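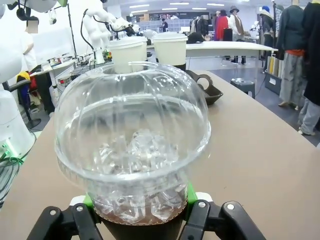 How much of an automation budget should go to the robot arm itself?

Less than most first-time buyers expect. In the plans reviewed for this feature, the arm took the largest single line, but the lines beneath it added up to more than the arm did, and those were the lines most often left out of the first draft.

Planning for the Second Year: How Beverage and Retail Operators Are Budgeting for Robotic Equipment

7/27/18

Operators of cafes, kiosks and small retail chains are being asked to consider equipment that a few years ago was sold almost entirely to factories. The price of a light robot arm has come within reach of a business with a modest capital budget. The price of putting that arm to work is a separate matter, and it is handled poorly in many of the proposals that reach an owner's desk.

Zdenka Stojanovska has managed equipment purchasing at Bolari, an operator of beverage counters in shopping centers, for eight years. Her department began its first robotic purchase in January with a figure supplied by a dealer. By the time the request was approved, the figure had been replaced twice.

"The first number bought us an arm in a crate," she said. "It did not include a gripper that could hold our cup, the person who would set it up, or the counter it would stand on. We had to go back and ask what we were trying to buy."

The Cost of the Hand

Gripping equipment is the item that buyers most often underestimate. An arm is a general tool. The gripper is specific to the product, and in food service the product is frequently light, flexible and easily spoiled by pressure. A clear plastic cup with a dome lid and a corrugated sleeve behaves very differently from a metal part. It gives when squeezed. It changes weight when it is filled. Its lid may come loose if the sides are pushed in.

Rok Ionescu, an applications engineer at Esier, advises buyers to settle the container before they settle the gripper. A change of cup supplier after installation can mean new finger pads, new grip settings and another round of testing. He recommends that the purchasing agreement for cups and the purchasing agreement for automation be read side by side, and that at least one full case of every container in regular use be sent to the integrator before a quotation is accepted.

Finger pads wear and should be treated as a supply item. Bolari now carries them in its operating budget, on the same page as filters and cleaning products. The gripper itself is carried as capital equipment, with one spare. The spare was removed from the request during an early review and restored after the finance office asked what a closed counter would cost for each day spent waiting on a shipment.

Floor Space and the Site

The second group of costs belongs to the building. A robot requires a base or table that does not shift, electrical service of the correct rating, protected cable runs and a control unit placed where staff can reach it. Where customers or employees will be nearby, a risk assessment is needed, and its findings may call for scanners, barriers or reduced operating speeds. Each of these has a price, and slower operation has a price of its own, in drinks per hour.

Radomir Radulović, who plans store layouts for the apparel retailer Hughes, encountered the issue from a different direction. His company is considering automated handling for its stockrooms and has also discussed placing a drink counter on the sales floor. He found that the vendor's drawing showed the space occupied by the base of the machine. It did not show the space the arm could reach.

"We measure our floor in fixtures," he said. "When I drew the full reach on the plan, we had lost two of them. That is a rent question, and it had never been in the budget."

He now asks for three drawings with every proposal: the base, the full reach, and the area a technician needs with the covers off. Landlord approval is listed as a task with its own dates. In leased premises it has taken longer than delivery of the equipment.

Programming, Training and Data

Software and setup are commonly quoted as a single sum. Buyers should ask for that sum to be divided. Initial programming, changes requested after acceptance, annual license fees and remote support are different expenses, and they fall in different years. Systems that rely on cameras and on recorded demonstrations of a task bring a further expense in the hours needed to record, check and correct those demonstrations.

Yanti Sinaga leads deployment planning at Prendo, an integrator that serves small operators. She asks each customer to name the employee who will be responsible for the equipment and to budget five days of that employee's time before opening. Proposals that assign the work to "staff" in general tend to come back to her with questions in the first month.

She also urges customers to write down the acceptance test before signing. Her standard test calls for 50 consecutive cycles using the customer's own containers, filled as they would be sold, with every stop recorded along with its cause. The final payment is tied to the result. A supplier who objects to the test should be asked to propose another one in writing.

Lease or Purchase

Opinion among those interviewed was divided on leasing. Zorica Karagiannis, a financial adviser to independent food businesses, generally favors a lease for the first unit. A lease limits the loss if the menu changes or the site closes, and service is often included in the monthly payment. She warns that some agreements cover the arm and exclude the gripper, and that return conditions may require the customer to pay for crating and freight.

Bolari chose to purchase. Ms. Stojanovska's reasoning was that the company intended to move the unit between sites, and the lease terms she was offered required written consent for each move. She acknowledged that the decision placed the full cost of repairs on her department once the warranty ended.

Both agreed that a comparison covering only the first year is of little use. Service contracts begin, warranties expire and licenses renew in the second year, and it is the second year that Ms. Karagiannis reads first when a client sends her a proposal.

Questions to Put to a Supplier

Is the gripper included in the price, and has it been tested with the container we use?
Which parts are expected to wear, what do they cost, and where are they stocked?
Who pays for the risk assessment, and who pays for the changes it may require?
What will a menu or packaging change cost after acceptance?
How quickly will a technician be on site, and is that time stated in the contract?
What does the equipment cost us in the second year if nothing goes wrong?

Bolari will review its own figures at the close of its budget year, and a request for a second unit has been prepared. Ms. Stojanovska has asked that it be held until the cup contract is renewed.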